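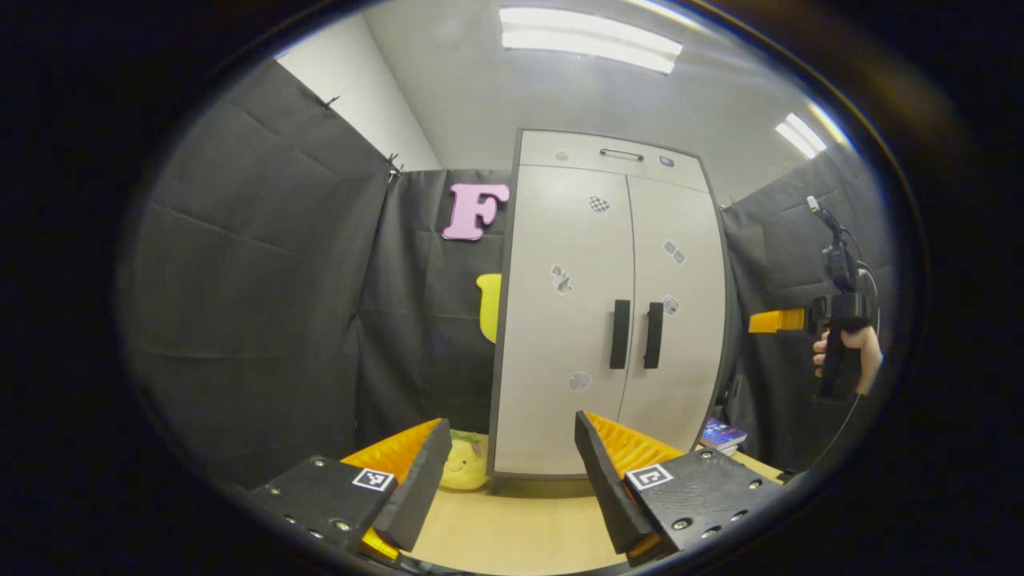

Hand-held grippers at the cabinet station, with the yellow plush on the table.

Tirkwood Robotics Club – Gripper Project Gallery

Posted March 23, 2023

The gripper project is the main thing the club has been working on this year. Students collect demonstrations by hand, using grippers with the same style of fingers we plan to mount on the arm. The demonstrations are then used to train the arm to do the same jobs. Horacio Benítez runs the build side and Emiliano Lagos handles the recordings and the software.

The station has a white cabinet with a drawer across the top and two doors below, set on a wooden tabletop. Black curtains go around it so that the background stays plain. The tasks on the list so far are opening the drawer, opening one door, opening both doors, and moving a soft toy from the table to a shelf. The drawer is the one most new members start with.

The fingers have orange ribbed pads on the inside. Our first set had flat pads, and handles kept slipping out of them. Each finger also carries a small square marker, which the software uses to work out how far apart the fingers are. If a marker gets scratched or starts to peel, tell Emiliano before you record anything else – a bad marker can spoil a whole session.

Where the count stands:

Drawer: 254 good recordings
Single door: 80 good recordings
Goal for each task: 300
Both doors and soft toy: starting after the drawer set is finished

A recording is good if the task gets done in one try and the markers can be read the whole way through. Anything else goes in the retry folder. Please don't delete files yourself.

The parts budget for the year is $2,100. Most of what's left is set aside for spare pads and a second set of finger plates. The Cenley team has offered to share their plate drawings, and Horacio is checking whether the screw holes line up with ours.

We plan to show the drawer and single door tasks at the Pundale open house in July. Members who want to help at the table should sign up on the sheet by the lab door.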